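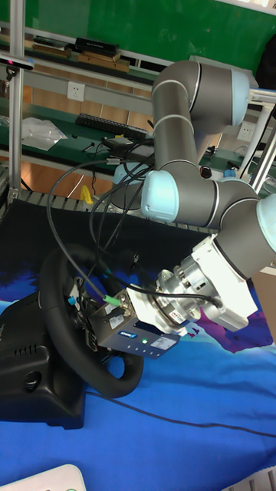 Trelon's chore robot still has a long list ahead of it

29 July 2026

Trelon says its robot arm will be ready for paid shop-floor work by December. Shoppers and shop owners in Bundton have heard that kind of promise before, and the numbers the company put out this week don't do much to settle the matter.

The firm has been testing a single arm with a gripper at its workshop in Womthorpe. The jobs are the sort a new hire picks up in a morning: taking hold of a game controller or a steering wheel, plugging in a cable, folding a cloth, putting goods back where they belong. Trelon counts 105 chores on its full list. The arm now does 8 of them without a person stepping in, according to the company's own report.

That report covers 2,000 tries. It does not say how many were thrown out, how long each one took, or who set the items in place before the arm went to work. Trelon said those details would come later.

Handling returned electronics is meant to be one of the early selling points. A gaming wheel is an awkward thing to pick up and check, with its round rim, heavy base and trailing wires, and stores that take returns pay people to do it. A gripper pointed at the wheel on a cloth-covered table is a start. A returns counter has torn boxes, missing parts and a line of customers.

Home use looks further off. Trelon's Kahsay project, which is supposed to bring the same software into kitchens and laundry rooms, has signed up 558 households for a waiting list. There is no price, and the company would not say when the first home would get a machine. Joining the list is free, so the figure says little about how many people would pay.

Two stores in Bundton have agreed to a trial this fall. Both said they have no plans to cut staff hours while it runs, and both will keep a worker beside the arm at all times.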